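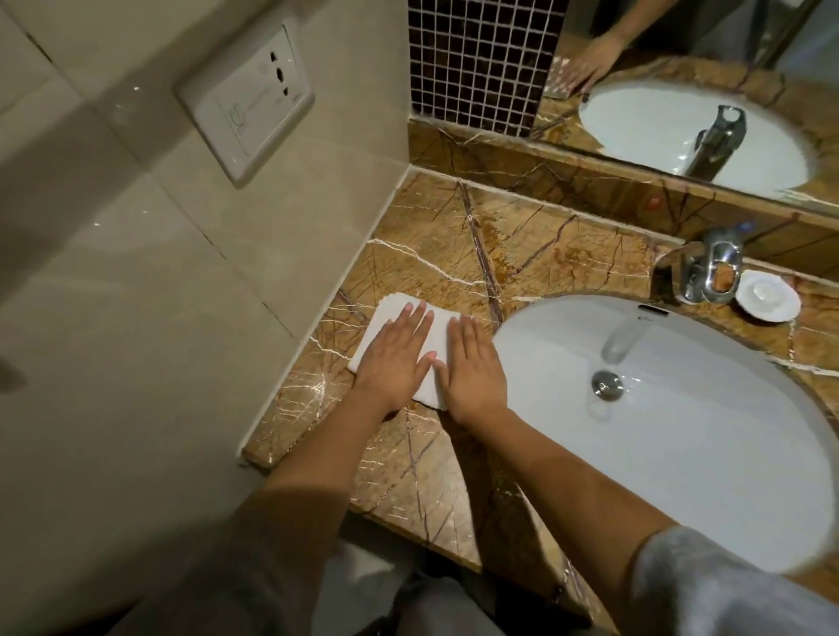
GORKUTBY, 27th April

The hotel's housekeeping supervisor has two rules for visitors. Don't sit on a made bed, and don't call the new system clever in front of her staff.

"It's a timetable with opinions," she says, straightening a bath mat I'm fairly sure I hadn't touched.

The system is Rikitz. Since January it has decided which of the hotel's 120 rooms gets cleaned when, and by whom. Its companion, a delivery cart called Dobos, brings the linen up in the service lift and waits outside the door, humming. Towels used to be carried. On a full day the laundry sends up 300 of them, and her knees, she says, remember most of the years before the cart.

What happens at the basin is still done by hand. Towels are folded and pressed flat, soap dishes wiped, taps polished. Rikitz allows 2 minutes for the sink.

"Whoever chose that number has a very plain sink," she says. 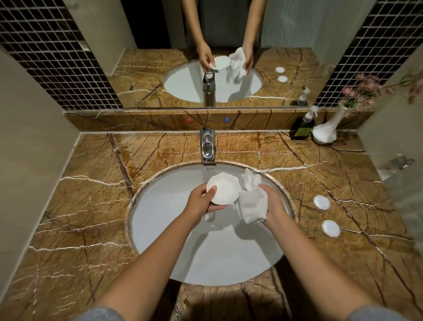 According to Ruvness, which supplies both systems, the times are only a starting point and a supervisor can change any of them. She has changed the sink. She has also changed the mirrors, the bins and the morning break, which Rikitz kept moving to just after nine.

The rota is fairer, she admits. The same people no longer get the top floor every week, and no one has lost a job. But two cleaners used to share a corridor and talk. Now each follows her own list, and they meet mostly at the lift, waiting for Dobos.

"So we talk there," she says. "It's slow. It's the best thing about it."

Contact us | © Gorkutby work and trade pages | Back to top

Related
Self-service tills: the staff who stand beside them
Night shift at the bakery, now with fewer buttons
Parcel depot to sort 2,000 items an hour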